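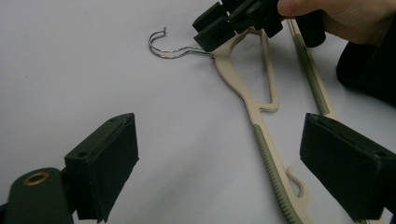
Gallegos gets its equipment money, and it's spending it on hands

I've been pestering Uzma Farooqui about her budget since last August, so I was pretty happy when she finally wrote back in May 2019 with a yes. Gallegos, the garment handling outfit she plans for, has signed off on its first real round of automation equipment. The order covers 15 pairs of hand-held grippers, plus the tables, mounts and cabling to go with them. Full robot arms are on the list too, but they've been pushed to the second round.

I figured the arms would come first (they're the fun part!), but Uzma had to fight pretty hard to get the order flipped. Her argument was that the company should find out which jobs a two-finger gripper can even do before it pays for something to swing one around. So people hold the grippers and work through the jobs themselves, and the first job on her list is plain old clothes hangers.

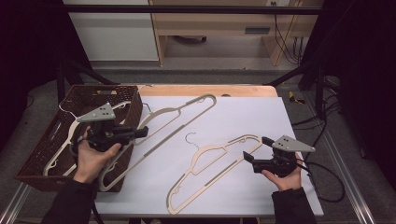
Hangers sound easy until you think about how many kinds a busy sorting room sees in a week. Uzma wants notes on metal hooks, grip strips, molded plastic, the works, and she wants them before anybody talks to an arm supplier. She got quotes from Listton and Mondow for the grippers and went with Listton, mostly for the spare parts. Replacement finger pads come in boxes of 200, and she says pads are the line everyone forgets when they write one of these budgets.

The split, if you're into that kind of thing (I am), is 70 percent for equipment and 30 percent for pads, cables, repairs and training time. Trudy Lowther over at Julleo, who went through a similar purchase and looked over the plan, told me she'd have put even more into the second pile. "We had nice new gear sitting on a shelf waiting on a cable," she said.

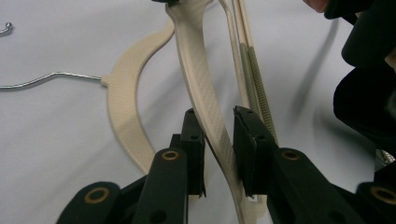 Trudy also talked Uzma into buying one table setup first and holding the rest of the tables until the crew has used it for a while. Table height is still being argued over, and so is the basket size. I asked when the arms might get ordered and Uzma wouldn't give me a date -- she wants to see the pad bills first. The Listton order is in, and I'll post the delivery schedule when she sends it over.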